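Home Courses Projects Staff Library Contact

August
Fletcher Pomare, second-year project report, supervised by Sivaprasad Nambiar

The Gripper That Picked Up Nothing Very Carefully

1. What we set out to do

The task set for the Grube group was to teach a simulated arm to pick a block off a table and put it in a tray. The arm is called Jendham, after the village where our group's other member grew up, and the simulated room it lives in is called Endham. Neither name appears in the marking scheme.

The plan was to run 1,000 practice picks overnight, keep the good ones, and use them to train a small network that would do the job from the wrist view alone. We gave ourselves three weeks for this and spent two of them on what follows.

2. How the run was set up

Each pick starts with the arm in its home position. The program drops a block at a random spot on the table, lets it settle, moves the gripper over it, lowers, closes, lifts, and carries it across to the tray. At the end a checker decides whether the pick counts. We wrote the checker on the first afternoon, it was eleven lines long, and I was quite proud of it.

The checker asked two questions. Did the gripper receive the close command? Is the block now somewhere other than where it started? If both came back yes, the pick was marked good.

3. What went wrong

The overnight run finished with a success rate I would have framed. Only 33 picks out of the 1,000 were marked as failures. We told Sivaprasad, who asked if we had watched any of it. We said we had looked at the numbers.

We then watched some of it. In the first pick I opened, the arm swung out past the table, pointed the gripper at blank background, closed on thin air, and carried this thin air over to the tray with great care. It lowered it in. It let go. The checker marked it good.

I opened pick 59 next, and it was the same. Pick 19 was a real one, with a real block in a real tray, which confused matters for most of an evening.

4. Finding the fault

My first guess was the physics. I spent two days changing the friction on the block, which had no effect on a block the gripper was never near.

The true cause was in two parts. The table was loaded from one file and the arm from another, and the two files disagreed on which way was forward. The target position was worked out in the table's terms and handed to the arm, which read it in its own. When the block landed close to the middle line the two answers nearly matched and the pick worked. Anywhere else, the arm went off to a perfectly well-defined place with nothing in it.

The second part was my checker. A block dropped from a height rolls a little as it settles, and I had saved its starting position before it settled. So every block had moved, whether anyone touched it or not. The close command was always received. Both answers were always yes, apart from the 33 times when the program crashed before it could ask.

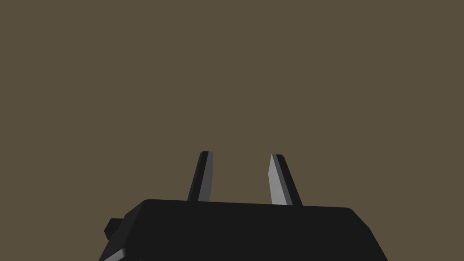
Figure 1. View over the gripper in a bad pick. Nothing between the fingers, and nothing beyond them but background.

5. Repairs

We turned the target position into the arm's own terms before sending it, in one place, with a comment in capitals. The starting position is now saved after the block has come to rest. The checker now asks if the block is inside the tray and if it was touching both fingers during the lift. It is longer than eleven lines and I am less proud of it, but it has started saying no.

We also added a stop. If the gripper leaves the space over the table and tray, the pick ends and is marked as a fault. Sivaprasad pointed out that on the real arm in the Darnham lab the same mistake would have sent the gripper towards the cupboard where people hang their coats - or towards the people. We had planned to copy our code across to that arm in the final week. We have not done so, and the stop needs testing there at low speed, with a hand on the red button, before anybody does.

6. Where it stands

The old data has been thrown away. The network trained on it has been kept, as it is very good at what it learned. A new run is set up but had not finished when this report was due, so there is no success rate to give. I have watched the first few picks from start to finish. One of them dropped the block on the way to the tray, and the checker marked it as a failure.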